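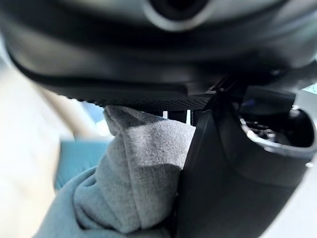 손목 카메라로 본 회색 천. 그리퍼 비교 시험 중.

그리퍼 비교, 천으로 넘어갔습니다

7월 30일 월요일

지난 호에서 딱딱한 물건(컵, 상자, 드라이버 손잡이) 시험을 마쳤다고 전해 드렸는데요, 드디어 천입니다! 작업대 담당자들이 봄부터 기다려 온 순서라서 이번 꼭지는 조금 길어질 것 같습니다. 미리 양해를 구합니다.

비교 대상은 세 가지입니다. 예전부터 쓰던 Rantala 평행 그리퍼, 올해 새로 들어온 Hilasa의 둥근 손가락형, 그리고 Wernis 팔에 기본으로 딸려 온 그리퍼입니다. 팔은 모두 같은 Wernis를 쓰고 끝단만 바꿔 끼웠습니다. 제어기 설정도 그대로 두었고, 접근 속도와 들어 올리는 높이도 고정했습니다. 이렇게 해 두니 결과가 갈릴 때 어디를 봐야 할지가 훨씬 분명해졌어요.

시험 방법은 단순합니다. 겹쳐 놓은 천 더미에서 맨 위의 한 장만 집어 옆자리로 옮깁니다. 그리퍼마다 218회씩 반복했고, 두 장이 함께 딸려 오면 실패로 적었습니다. 집긴 했는데 옮기는 도중에 미끄러진 경우도 실패입니다. Minttu Kettunen은 처음에 후자를 따로 분류하자고 했고, 결국 기록지에 칸을 하나 더 만들었습니다. 나중에 보니 이 칸이 제일 재미있었습니다.

보풀이 있는 천이 생각보다 까다롭습니다

얇고 매끈한 행주는 세 그리퍼 모두 무난했습니다. 차이가 벌어진 건 보풀이 일어난 도톰한 천부터입니다. 이런 천은 손가락 사이에서 잘 미끄러지지 않아서 쉬울 줄 알았는데, 바로 그 마찰 때문에 아래 장까지 끌고 올라오는 일이 잦았습니다. 비슷한 색끼리 겹쳐 놓으면 카메라도 경계를 찾느라 고생합니다. 회색 천을 청록빛 도는 회색 천 위에 올려 두면 사람 눈에는 금방 구별되는데, 조명이 한쪽에서 세게 들어오면 그림자 진 주름과 천의 가장자리가 영상에서 거의 같은 어두움으로 잡히거든요.

Rantala는 힘이 좋고 위치가 정확합니다. 대신 손가락 끝이 평평해서 주름의 높은 부분을 누르며 들어가는 버릇이 있고, 그러면 천이 옆으로 도망갑니다. 여는 폭을 줄이고 위에서 곧게 내려가게 했더니 한결 나아졌습니다. 오래된 장비라고 얕볼 일이 아니더군요.

Hilasa는 주름을 한 번에 모아 잡는 솜씨가 대단합니다. 처음 성공하는 걸 보고 다들 모니터 앞으로 몰려들었어요. 미끄러짐 칸이 가장 깨끗했던 것도 이쪽입니다. 다만 넉넉하게 모아 잡는 만큼 아래 장을 같이 물어 오는 비율이 높았고, 옷걸이에 거는 작업처럼 모서리를 정확히 쥐어야 하는 일에는 아직 쓰기 어렵습니다.

Wernis 기본 그리퍼는 딱 중간입니다. 특별히 잘하는 것은 없는데 하루 종일 돌려도 결과가 들쭉날쭉하지 않았습니다. 자동 수집을 밤새 걸어 둘 때는 이런 성격이 참 고맙습니다.

손목 카메라는 어디까지 봐야 할까

이번에 가장 많이 이야기한 것은 손목 카메라의 위치였습니다. 가까이 달면 손끝에서 천이 어떻게 접히는지, 주름이 어느 쪽으로 쏠리는지까지 잘 보입니다. 그런데 그리퍼 몸체가 화면 윗부분을 크게 차지하고, 집는 순간에는 정작 뒤쪽 더미가 흐려집니다. Elsa Ikonen은 그래도 가까운 쪽이 낫다는 의견입니다. 멀리서 보는 일은 천장 카메라에 맡기면 되고, 손끝의 접촉은 손목에서만 보인다는 것이죠. 저도 영상을 몇 시간 돌려 본 뒤로는 이쪽으로 많이 기울었습니다. 천이 손가락에 눌려 불룩해지는 모양만 봐도 한 장인지 두 장인지 짐작이 갈 때가 있습니다!

반대 의견도 적어 둡니다. Minttu는 카메라를 30밀리미터 뒤로 물린 배치에서도 같은 시험을 해 봐야 한다고 합니다. 맞는 말입니다. 브래킷은 이미 출력해 두었고, 나사 구멍 하나가 맞지 않아 다시 뽑는 중입니다.

노출 문제도 남아 있습니다. 밝은 바탕이 화면에 들어오면 자동 노출이 그쪽에 맞춰지면서 그리퍼 아래쪽이 새까맣게 가라앉습니다. 노출을 고정하면 낮에는 괜찮은데 저녁에 블라인드를 내리고 나면 또 어둡습니다. 지금은 시간대별로 값을 두 벌 만들어 쓰고 있고, 썩 마음에 드는 방법은 아닙니다. 더 좋은 방법을 아시는 분은 꼭 알려 주세요.

기록 파일 안내

집기 영상 가운데 700개를 골라 Ikow 공유 폴더에 올렸습니다. 파일마다 그리퍼 이름, 천 종류, 성공 여부가 붙어 있고 실패한 것도 빼지 않고 넣었습니다. 그중 69개는 성공인지 실패인지 저희끼리도 판정이 갈린 영상입니다. 주로 아래 장의 귀퉁이가 살짝 들렸다가 떨어진 경우인데, 시간이 되시면 몇 개라도 보고 의견을 남겨 주세요. 판정 기준 문서는 같은 폴더 맨 위에 있습니다.

8월에는 Hilasa에 끼울 얇은 손가락 덮개를 시험합니다. 모아 잡는 힘은 그대로 두고 끝부분만 좁게 만든 형태인데, 첫 시제품을 손으로 움직여 봤을 때 느낌이 꽤 좋았습니다. 안 쓰는 수건이나 담요가 있으면 작업대 옆 상자에 넣어 주세요. 보풀이 심할수록 환영합니다. 세탁은 한 번만 해서 가져다주시고요.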